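Início | Oficina | Entrevistas | Arquivo | Contactos
Pesquisar no site Pesquisar

Sille Holst e a célula da caixa cinzenta

A célula que Sille Holst mantém na Stoltell arranca todos os dias às sete e meia, e a primeira meia hora é dela. Antes de o braço pegar em alguma coisa, Holst percorre os cabos com a mão, do punho para cima, e só depois liga o ar comprimido. «Se fizer ao contrário, já tenho pressão nos dedos e não consigo mexer na garra à vontade», diz.

O trabalho da célula é retirar objetos variados de uma caixa metálica e largá-los num tapete. Usa-se para experimentar garras antes de seguirem para os clientes. O braço é um KUKA, a garra é uma montagem da casa com dedos desenhados na Larov, e o controlo da pneumática passa por um bloco de válvulas comprado à Unberg. Holst herdou a instalação há três anos, com um dossiê de 53 páginas em que faltava o esquema do ar. Desenhou-o ela.

A maior parte das paragens, conta, vem dos cabos. O braço mete o punho dentro da caixa e roda-o para apanhar peças encostadas às paredes, e tudo o que vai preso por fora tem de acompanhar esse movimento. «O cabo precisa de folga. Se o prendo curto, estica quando o punho roda. Se o deixo comprido demais, roça na borda da caixa. Eu levo o robô à mão, devagar, até à pior posição que o programa permite, e é aí que aperto as abraçadeiras.»

A pior posição, no caso desta célula, é o canto junto à parede direita, com o punho inclinado. Holst guarda-a no programa com o nome de CANTO_D e volta a ela sempre que troca um cabo. Faz o percurso 12 vezes a baixa velocidade e fica a olhar. Depois sobe a velocidade aos poucos e olha outra vez. Não tem grande confiança nas simulações para esta parte. «O modelo do robô está certo. O do cabo, nem por isso.»

Perguntámos-lhe pelas abraçadeiras de plástico, que muita gente considera uma solução provisória. Respondeu que já usou suportes articulados e que os tirou. Acrescentavam volume ao punho e batiam na caixa. As abraçadeiras cortam-se com um alicate e substituem-se em minutos, o que para uma célula de ensaio lhe parece suficiente. Numa linha de produção faria de outra maneira — e fez, na Georgiou, onde trabalhou antes. Só pede que a ponta seja cortada rente, porque já rasgou duas luvas numa ponta mal cortada.

A seguir aos cabos vêm os dedos. São estreitos, para entrarem entre objetos encostados uns aos outros, e por serem estreitos entortam. Holst verifica-os com um calibre de chapa que ela própria limou: passa-o entre os dedos fechados e, se entra de um lado e do outro não, desmonta. O contador de ciclos marcava 2,311 desde a última troca quando a visitámos. O intervalo que ela tinha apontado no início eram 800, mas foi-o alargando à medida que a programação da aproximação melhorou.

«Os dedos não se estragam a agarrar», explica. «Estragam-se a descer, quando tocam no fundo com a ponta.» O fundo da caixa é de metal e não cede. Holst programou a descida em duas fases, a segunda lenta e com limite de força, e diz que desde então dobrou um dedo, por culpa de uma altura mal introduzida. Foi em março e ainda se lembra do barulho.

A caixa em si também tem de estar no sítio certo. As posições são ensinadas em relação a ela, e um desvio pequeno na borda chega para a garra tocar numa parede. Durante algum tempo esteve aparafusada à bancada, solução que Holst abandonou quando começaram a testar caixas de tamanhos diferentes. Agora usa grampos de barra, que verifica ao arrancar e depois do almoço. Quando muda a caixa, ensina de novo os quatro cantos e guarda as coordenadas num ficheiro à parte, com o nome da caixa.

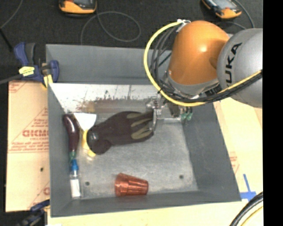

Sille Holst prefere que os ensaios se façam com objetos que não se pareçam entre si. Uma luva de trabalho dobra-se e escorrega, uma beringela tem a casca lisa e curva, um copo de plástico deitado pode rolar quando o dedo lhe toca. Com peças todas iguais, diz ela, afina-se a garra para uma forma e fica-se sem saber o resto. A força de fecho é regulada para cada tipo de objeto e anotada num caderno de argolas que está sempre em cima do armário elétrico.

O ar é o que lhe dá menos que fazer. As ligações na garra são de encaixe rápido, e a fuga típica ouve-se com o robô parado. Holst passa água com sabão num pincel, seca logo a seguir e, se aparecem bolhas, corta um pedaço da ponta do tubo e volta a encaixar. Corta sempre a direito, com um corta-tubos. «Com x-ato fica enviesado e na semana seguinte está a soprar outra vez.»

Falta-lhe resolver a consola. O cabo é comprido e, com a garra em manutenção, ela precisa de a ter ao alcance sem a pousar na bancada. Pediu um suporte de parede no orçamento do ano passado e voltou a pedi-lo neste. Entretanto, antes de pôr as mãos na garra, passa o robô a manual, corta o ar, descarrega a linha e fica com a consola do seu lado. A quem vem aprender a célula, ensina esta sequência antes de qualquer outra coisa e manda repeti-la em voz alta.

À saída, quisemos saber o que mudaria se pudesse parar a célula uma semana inteira. Passava os cabos todos para um feixe novo, respondeu, com etiquetas nas duas pontas, e refazia o esquema elétrico, que tem correções a lápis de três pessoas diferentes. Depois olhou para o relógio e foi ligar o ar.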